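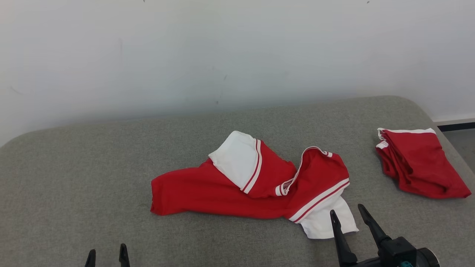

Print this page | E-mail this page

Last updated 9/1/19

Javiera Iturra has a favourite page in the handling code she wrote for Hurkuscombe, and it's the page on what a robot should do before it touches anything. "Everybody flips straight to gripping," she says, laughing. "I want them to stay on page 6 for a while. Page 6 is where all the good stuff lives!"

Iturra came to soft goods from food packaging, where the rules for two-armed machines were already thick and well thumbed. Clothing had almost nothing. There were safety standards for the arm, the guarding and the stop button, and then a great silence about the shirt. When Hurkuscombe started its folding program, she and Kwadwo Sarpong were given a desk each and told to come back with a document people could work from.

They came back with 177 clauses. "Far too many," Sarpong admits, "but you have to write them all down before you can see which ones you're really using." The second edition, finished in June, is a good deal shorter, and it's the one now being picked up by other groups, including the garment people at Cosov.

I asked him for a clause he'd defend to anyone, and he had it ready. "Start states. If you're going to say a robot can fold a jersey, you have to say what the jersey looked like when it began. Was it laid out flat with the sleeves nicely apart? Then say so, that's a perfectly fair test. But people at home don't do that. They drop it in a heap. So our rule says a heap has to be a heap, and the person setting it up isn't allowed to tidy it afterwards. No little tug on the collar, no finding the hem for the machine."

That little tug, it seems, is the hardest habit to break. Iturra caught herself at it more than once. "You've folded washing your whole life, your hands just go! We ended up with a rule that the operator lets go of the garment and steps back behind the line, and whatever it did when it landed, that's your trial."

Sports tops get a section to themselves, which surprised me. Iturra lights up when I bring it up. "Oh, they're wonderful. The fabric's slippery, you've got panels in one colour and trim in another, and a stripe can look exactly like an edge when the thing is bunched up. A system that's clever about plain T-shirts will grab a stripe with total confidence. So the code asks for trimmed and panelled garments in every test set, and it asks you to report them separately. Don't bury them in the average."

Then there's the finished pile. Under the code, a folded garment on the same surface counts as part of the job until the whole run is over. If an elbow or a trailing sleeve drags it out of shape, the fold is struck off. Albane Carré, who runs trials under the code at Jedetdale, thinks this is the most useful line in the entire document. "Before that, we scored a fold the moment the fingers opened," she says. "Our numbers were gorgeous. Then we went back over 3223 recorded folds with the new rule and, well, they were less gorgeous. But I trust them now, and my team plans its arm paths so much better."

Carré is also a fan of the clearance rules. The fingers are to come in open and low beside the cloth, and pause there long enough for the camera to have a proper look before they close. On padded furniture the code limits how hard the tips can press down, and it wants the surface checked for snags at the end of each session. "A table forgives you," she says. "Upholstery doesn't. If you pinch the cover along with the shirt, you can feel very successful right up until you lift."

Not everyone was keen at first. Evaristo Carbone of Ruiz-Ortega read the first edition and sent back nearly 2 pages of objections, most of them about time. His crew was being asked to log every failed grasp, and he reckoned it would swallow their afternoons. Sarpong rang him up and they rewrote the clause over the phone, so that a failed grasp now needs one code from a short list and nothing more. Carbone's name is in the thanks at the front.

What comes next is tightening the wording on damage. At the moment a pulled thread and a torn seam sit in the same category, and Iturra can't stand it. She has a drawer of ruined tops she's been sorting by hand, and she's asked Carré's team to send theirs over as well. "I've got sleeves, I've got collars, I've got one that's mostly hole," she says. "Send me more!"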